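Does switching to a bin-and-shelf pick system mean I have to relabel everything?

Posted by Lavanya Chettiar, 29 October 2025

I run the stockroom for a small parts business. We sell replacement handles, hinges, drawer slides and similar hardware, mostly by mail, with a counter out front for walk-in customers. We have 1262 part numbers in the list at the moment. Until now every part has lived on a shelf in the order it was added to the list, so the oldest numbers are at one end of the room and the newest are at the other. It made sense when the list fit on two pages.

We are moving to open shelving with plastic bins, and I want to arrange things by how often they sell. My problem is the labels. The current labels show the part number and the shelf position together, like this: 0418-C3. If I move the part, the label is wrong. The packing slips also print the old position, and the person packing goes by that.

Do I need to make new labels for everything before I move anything, or can it be done in stages without orders going out wrong? We can't close for more than one day. There are two of us who pick and one part-timer in the afternoon.

Also, is it worth buying a label printer? I have been using sheet labels on the office printer and they curl at the corners after a few months.

Magdy Helmy

You do need new labels, but you don't need them all at once. The real trouble is that your label is doing two jobs. Split it. One label goes on the bin and shows only the part number and a short description. Another goes on the shelf edge and shows only the location. The link between the two is kept in your list and nowhere else. After that you can move a bin anywhere you like and the only thing you change is one line in the list.

I did this at Orkow when we took over the second unit. We went one bay at a time. The order of work for each bay was:

Put the location labels on the empty new shelves first.
Print the bin labels for the parts that are going there.
Stop picking from that group of parts. We hung a red tag on the old shelf.
Move the stock, count it while it is in your hands, and put it in the bins.
Change the locations in the list the same hour, before anyone prints another slip.
Take the red tag down.

A bay took us a morning. The one time we got it wrong was when we moved the parts after lunch and left the list for the next day. Five orders went out short because the picker found an empty shelf and marked the item out of stock.

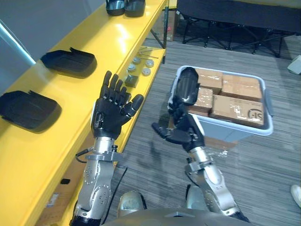

For the location code, keep it short and make it read in the direction people walk. We used bay, shelf, position, so 04-2-3 is bay four, second shelf up, third bin from the left. Start counting shelves from the floor. If you count from the top and then add a shelf later, every number below it changes.

Leave gaps as well. On each shelf we left the last position unused. It felt like a waste of space at the time, but new parts always turn up in a family you have already placed, and you will want them next to the others.

On the printer, yes, buy one. A basic thermal transfer printer with a ribbon is what you want for shelf labels. Direct thermal is cheaper but it fades, and near a window it fades fast. Wipe the shelf edge with alcohol before you stick anything down. Most curling comes from dust under the corner.

Faith Athumani

Agree with splitting the labels. I would add a few things about sorting by sales, which you mentioned but didn't ask about.

Don't use last month's figures. Use a full year if you have it. We arranged ours at the end of November one time and the fast shelf was full of things people only buy before the holidays. By spring we were walking past it to reach everything else.

Count the number of orders a part appears on, and ignore the quantity. A screw that sells in bags of 200 to one customer twice a year is a slow part. A hinge that goes out singly every day is a fast one. It is the trips to the shelf that cost you time.

Put the fast parts between hip and shoulder height and use the top and bottom shelves for the slow ones. Heavy slow parts go at the bottom. Keep look-alike parts away from each other even if they sell at the same rate. We had left-hand and right-hand drawer slides in neighboring bins and had returns on them every week — moving one of them 3 bays over cured most of it.

You can leave the slowest parts where they are for now. Give them a location code in the new style and move them when you have a quiet day.

Ravindran D'Souza

we just wrote the new spot on masking tape and stuck it over the old label. worked ok. tape falls off in summer though

Lavanya Chettiar

Thank you all. I have set up a separate location column in the list and taken the position off the packing slip template until the first bay is done. Starting with cabinet hinges. Magdy, did you put a barcode on the bin label, or only the number?

Magdy Helmy

Only the number to begin with. We left a blank space on the right side of the label and added barcodes when we got scanners the next year. If your label is wide enough, leave the space.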